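Skevex Kitchen Planning Set

Overview

The Skevex Kitchen Planning Set is a collection of simulated manipulation episodes for testing motion planners and grasp controllers in household settings. It is maintained by the planning group at Grindow and is distributed together with the Etim replay tool. The current release contains 2,000 episodes.
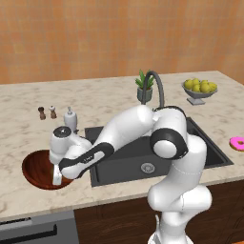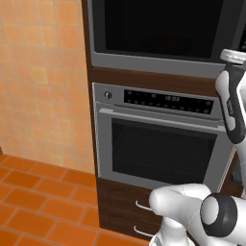 Rendered views from the kitchen environment: the arm at the sink counter (first) and in front of the built-in oven (second).

Contents

Each episode is stored in its own folder and includes:

joint positions and velocities, sampled at 50 Hz
gripper commands
color and depth images from the simulated cameras
the planner log, including rejected paths
a plain-text task instruction

Of the full set, 200 episodes are reserved for evaluation. Users are asked not to train on them. The list of reserved episodes is in splits/eval.txt.

Intended Use

The set is suitable for comparing planners in tight spaces, for training collision checkers, and for studying recovery after a failed grasp. It has not been reviewed for use on physical hardware. Policies trained only on these episodes should not be run near people.

Known Limitations

Lighting is fixed within each episode. Contact between the gripper and curved objects, such as bowls, is approximated with convex shapes, and small gaps may appear at the point of contact. Appliance clocks are part of the surface texture and do not advance with simulation time.
In 35 episodes the planner log ends before the final motion. These are marked "partial" in the index and are skipped by the loader unless the flag --keep-partial is set.

Replay

To replay an episode, install Etim and run:

etim replay --set skevex-kitchen --episode 200

Replay requires the scene files, which are downloaded separately. Results may differ slightly if the physics time step is changed from the default.

Maintenance

Errors in the index or the logs should be reported to Binta Osagie. Requests concerning the scene files should be sent to Rafsan Sikder at the Pirville office. Corrections are issued with the next release, planned for February.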